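Search this site Enter keywords Go

Build the Gripper for the Boring Object

November
By Kiyoshi Sugiyama

Most people who build a robot arm in a shared workshop start with the arm. They argue about motors and gear ratios, and the gripper gets whatever is left of the money. I did the same thing at Salum, where I rent a bench, and I now think it was a mistake.

My arm took 16 weekends. The gripper took one evening. It was two flat printed fingers that I copied from a drawing and scaled up until the holes lined up. The arm moved well and visitors liked watching it. Then Gil-soo Ki, who has the bench next to mine, put a bread basket on the table and asked me to have the arm turn it over. I spent the rest of that month on it.

A wicker basket is a hard thing for a machine to hold. The rim is round and lumpy, the walls give when you press them, and the weave has gaps that a hard corner will catch in. A wood block tells you nothing about any of this. Blocks are what we all test with, me included, and a gripper that has only met blocks has not been tested much.

The fix was not expensive. I made longer fingers with an angle to them and put a textured pad on each inner face. The material for both pads cost 12 dollars. I spent more than that on a nicer power switch, which does nothing for the basket.

Gil-soo disagrees with me on part of this. He says a better controller would have saved the flat fingers, and that I gave up on the software too early. He has a log of 3,431 grip attempts from his own arm, the one he calls Flerlow, and he can show you the numbers getting better. I have looked at them. They do get better, but he was picking up blocks for nearly all of it.

I would like the beginner group at Salum to change its order of work. Give each person 40 dollars and a basket first, and have them make fingers they can work by hand with a lever. They will learn where a rim slips and how hard is too hard. After that they can build the arm to carry those fingers, and they will know what it has to lift and how far it has to reach. The group starts again after the holidays and the parts list is still open.

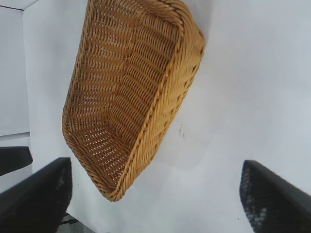
The basket and the angled fingers with their textured pads.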